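Workshop notebook, heat retention bench
Last updated: Monday, August 8, 2022

Carried on with the cooling runs for the Promholm hay box. The July batch is no use for comparison, as the thermometer in the second pot was reading high the whole time and I only noticed when both went into the ice bath. It has been swapped for the spare from the drawer. Old readings are still at the back of this book with a line through them. Please don't copy them into the sheet.

Method as before. Kettle water, 1000 ml measured in the jug, poured at a rolling boil into the steel pot. Lid on, probe through the cork, pot into the box, cushion on top. Clock starts when the cushion goes down. Reading every half hour until it drops below 60, then stop. Bench window kept shut. The fan in the corner was on this morning and I had to throw away the first run because of it.

Fillings tried today:

Wool offcuts from the Plundmont sack. Packed by hand, fairly tight. Still at 80 degrees after two hours, better than I expected given how ragged the stuff is. It settles as it warms and leaves a gap at the shoulder of the pot. Topped up the gap for the second run and the curve was flatter at the start, much the same by the end.

Chopped straw. Poor. Dusty as well, and it gets into the cork hole. I would drop it from the list unless someone wants it for the write-up.

Shredded paper. In between. Goes limp where steam gets past the lid, and once limp it doesn't spring back. Might be all right inside a cloth bag. Dusia pattern for the bag is in the blue folder, needs a longer drawstring.

We still want a shop-bought item to set against these. A moulded casserole with a foam wall would do, as long as it takes the same litre of water with the lid seated properly. Measure the inside, not what the carton says.

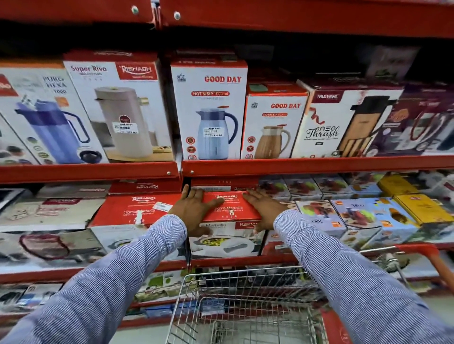
Rishabh insulated casseroles, Sigma Marbella and Marbella.

For any bought dish, run it twice: once straight from the cupboard, once after standing full of hot water for ten minutes. The cold inner wall takes a fair bit out of the first pour and I don't want to mix that up with loss through the sides. Same goes for our own pots, which have all been done from cold so far. Should have thought of it sooner.

Lid matters more than I had allowed for. Did one wool run with the cushion left off and the pot lid alone, and the reading was some 7 degrees down at the first check. Repeated with a folded towel and got most of that back. The Mwaipopo cushion (the square one, kapok) fits the opening best. The round one lets air in at the corners.

To do:
- cut a new cork, the present one has split
- sew the paper bag, wash the cloth first
- repeat wool with the kapok cushion, from warm
- check the spare thermometer again at boiling
- find out whether the scales in the back room go above two kilos, need the filled weight of the box

Box left open on the bench tonight to air. Wool is in the tray underneath, please leave the window on the latch.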